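**Gellmont, Tuesday, January 28, 2020**

The wallpaper store Bunting will leave its old place on Mill Street this summer and move into the former Falter shoe factory, behind the train station. The store confirmed the plan yesterday evening, after the town gave permission to change the use of the building.

The new store will have 3,000 square feet on the ground floor. This is more than twice as much as Bunting has now. The opening is planned for July, but the store does not want to name a day before the new heating is in.

Falter stopped making shoes in Gellmont many years ago, and the factory has stood mostly empty after that. A carpet seller used one part of it for a short time. The roof was repaired by the town two winters ago, and the windows on the street side are also new. The back of the building is in worse condition. It is not included in the contract with Bunting, and the town is still looking for someone who wants to rent it.

## More patterns, fewer rolls

Bunting now carries 148 patterns. In the small rooms on Mill Street, most of them can be shown only in sample books, which customers have to look through at one table near the door. On Saturdays there is often a line for this table.

In the factory the store wants to hang full lengths of paper, from the ceiling to the floor, so that people can stand in front of them. It says that a large pattern is hard to judge from a page in a book, and that many rolls come back for this reason. At the same time it will keep fewer rolls in stock and order more of them when they are needed. Customers should expect to wait a few days longer than today for the less common papers.

Prices will stay the same until the end of the year. The store will also continue to sell single leftover rolls at a discount of 30 percent, a service that is popular with people who want to paper only one wall or the inside of a closet.

## Big flowers are back

According to Bunting, the taste of its customers has changed a lot. For a long time it sold mainly white and gray papers with a fine structure. Last year the papers with large flowers on a dark background went past them for the first time. Greens and dark blues sell best, and many buyers choose them for small rooms such as a hall or a guest bathroom.

Such patterns need more care when they are hung. The flowers must meet at the seams, and so more paper is cut away. The store advises to buy one extra roll for each room and to check that all rolls have the same batch number before the first one is opened. It recommends the paste from Graltix for heavy papers, but says that a normal paste is enough for the light ones if the wall is smooth and clean.

A mirrored pattern, where the left half repeats on the right, should be started from the middle of the main wall. If it is started in a corner, the middle of the design may end up in a strange place, for example half behind a door.
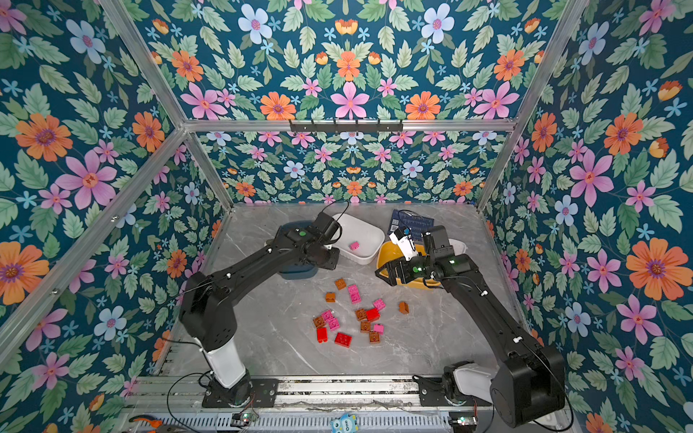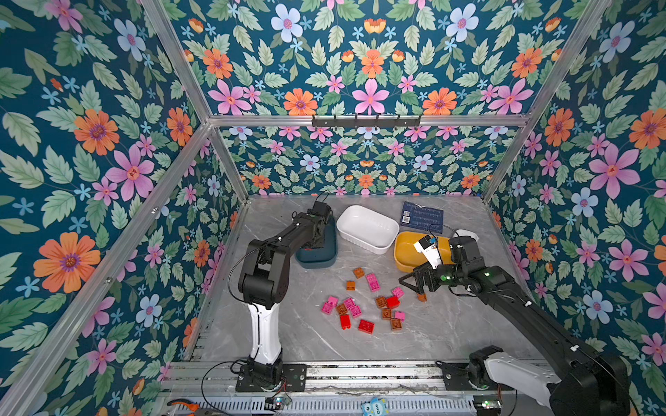
*Mirrored flowers on deep teal, with large orange daisies.*

## Parking and buses

Some neighbors of the factory have asked about traffic. The lot beside the building is small, and it is already used by people who take the early train. The town says that the store will get a loading area on the north side, where customers may stop while they pick up their rolls. Longer parking will be possible only in the station garage. The first hour there is free.

Bus riders can use the stop at the station. The sidewalk from there to the factory has no ramp at the moment, and the town wants to build one before the opening.

## Sale on Mill Street

The store on Mill Street stays open with its usual hours until the move. Before it closes, there will be a sale of old sample books and of patterns that are no longer printed. The first 100 sample books will be given to schools in Gellmont for art classes. Schools that want some of them can leave their name at the counter until the end of next week.

It is not yet known who will take over the rooms on Mill Street. The owner of the house did not answer our questions.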